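Wrist camera, part four: exposure and finger pads
Getachew Habte
April
4 min read

The arm lives on a bench at the Ornport shared workshop, and I get it on Thursday evenings. Last month I replaced the gripper servo and rewrote the homing routine. Homing now repeats well enough that I have stopped thinking about it, so I moved on to the camera.

The task is to locate a phone on a wooden table and close on it without dragging the cable. The detector is small and runs on the Kalton board at 20 frames per second. Training it took 2,090 labeled frames, most of them shot on this bench under the overhead lights.

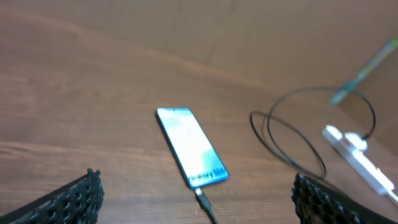
Auto exposure was the first problem. The Poon driver meters the whole sensor, and two black fingers in the lower corners pull the average down, so it opens up and clips anything bright. I now mask both corners before metering. The mask is a fixed polygon for the open position, scaled by the commanded jaw width. Gain is capped at 4. That fixed most of the clipping on matte objects and some of it on lit screens.

The second problem was focus. The lens is fixed, and I had set it for a target 100 mm from the fingertips. Past that, edges go soft quickly. I backed it off a quarter turn and locked the thread with a drop of varnish, which I will regret when I change my mind.

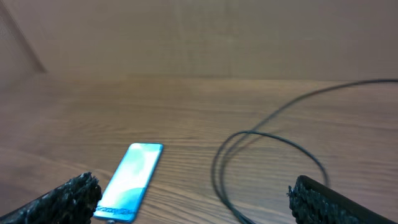
Cable handling is still the weak part. The detector returns a box for the phone and a rough mask for the cable, and the planner rejects any approach where the closing path crosses the mask. A single strand is easy. Loose loops beside the phone are harder – with doubled strands and one running down between the fingers, the mask merges into a blob and the planner rejects nearly everything from the near side. I am trying a skeleton pass on the mask so each strand gets its own keep-out width.

The pads are from Gratico and I have no complaints about grip. Their rough edge does confuse the jaw-width check, which looks for a straight contour. I will probably put a fiducial on the finger body and drop the contour method.

Code is on the workshop server under wristcam. The skeleton pass is on its own branch and does not build yet.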